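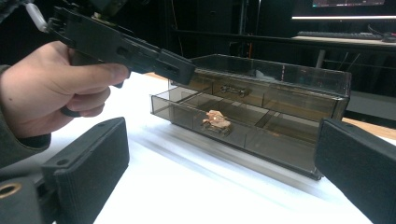 Drawer task: do we keep the ugly ones?

skerkik_fan
OK so we're collecting demos on the hand-held grippers, the job is the smoky little two-drawer organizer, get the small thing in the drawer, get the drawer shut. Simple, a child could do it, and I assume a child would do it better than I did this afternoon. I have 52 takes and by my own estimate I'm embarrassed by most of them. Fumbles, second tries on the handle, one where I pushed the whole box across the table like a curling stone. Do I delete those before they go to training or leave them in? The Soriano notes say "curate for quality" and then never say what quality is.

nemitz_was_right
Leave them in. If the policy only ever sees you being graceful it has no idea what to do the first time it misses the handle. And it will miss the handle.

lowtorque
Disagree, and I've disagreed with Nemitz guy on this before. There is a difference between a recovery and a mess. A recovery is: missed, backed off, came in again, got it. A mess is you shoving the box. Train on the shoving and you will get a very confident shover.

nemitz_was_right
I'd take a confident shover over what we shipped in November.

lowtorque
What we shipped in November was a shover. It just wasn't confident.

skerkik_fan
This is helpful in the sense that I now have two opinions instead of none. Current table is below so we're all arguing over the same thing. Both hands get a gripper.

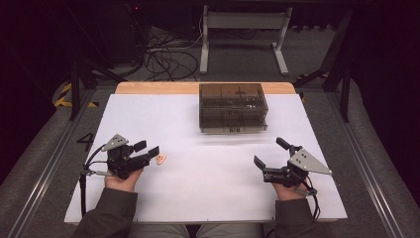 Bridivano Manipulation Group, Data Collection Board

T. Du Plessis
Before anyone deletes anything: please don't delete anything. Tag it. We have tags. I spent a week of my life on the tags. "clean", "recovered", "failed", "do not look". The last one was a joke but people use it, so it stays.

Also, is the box meant to be that far up the board? In my batch I had it much nearer to me.

skerkik_fan
You wanted variety. That's variety.

T. Du Plessis
I wanted variety I could write down. If the box moves, put it in the log. Otherwise in a month I'm staring at a success rate that falls off a cliff and trying to work out whether it's the lighting or your lunch.

box_of_cables
Dumb question from the new person. Why are we bothering with the second hand at all? One hand can pull a drawer.

lowtorque
One hand can pull a drawer if the drawer's box is heavy. This box weighs nothing. You pull the handle, the whole thing comes with you, and now you own a box and a closed drawer. Other hand holds it still.

box_of_cables
So skerkik_fan's curling shot was a one-hand take?

skerkik_fan
I'd rather not say.

zsteyn
It was. I was there.

zsteyn
While I'm here: the takes of mine I'd throw out are the fast ones. I got good at the drawer after the first 15, started whipping through it, and the wrist cameras just see mush. Zanele from the first half of the session is slow and dull and a much better teacher than Zanele from the second half, who wanted to go home.

nemitz_was_right
Speed is information too. People open drawers fast.

zsteyn
People have eyes that work. We have that wrist camera. Grab any still with the drawer moving and check the edges.

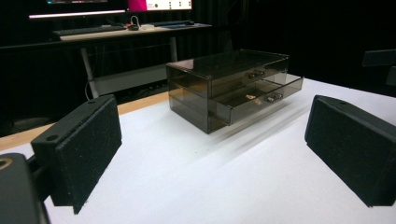 Last edited by skerkik_fan, March 15, 2019

skerkik_fan
Fine, I went and grabbed one. Bottom drawer partway out, and yes, a bit of blur on it. I can live with that much. I can't tell you if the model can.

lowtorque
That's nothing. The handle's still readable. I'd tag that clean if the rest of the take holds up.

zsteyn
Agreed on that one. Mine are worse. Mine look like weather.

box_of_cables
Is there an actual speed limit written down anywhere?

T. Du Plessis
No. I proposed one. It got 7 replies, all of them about the word "limit".

nemitz_was_right
I stand by every one of mine.

T. Du Plessis
Here's what I'm going to do and you can complain afterward. Two training runs. Run A gets clean plus recovered. Run B gets everything except box shoving, mush and "do not look". Same number of steps. Whichever one shuts more drawers wins, and the loser logs box positions for the next batch.

lowtorque
I'm in for A.

nemitz_was_right
B. Obviously. Though dropping the shoving is cowardice.

skerkik_fan
Do I still get to say how many takes I contributed if half of them are tagged failed?

T. Du Plessis
You can say whatever you want. The total across everyone is 917 and the script counts them all the same.

zsteyn
Retagging mine tonight. Could somebody else take the first pass on skerkik_fan's? He's been marking everything "recovered".

skerkik_fan
I recovered emotionally.

lowtorque
I'll do them. Send me the folder.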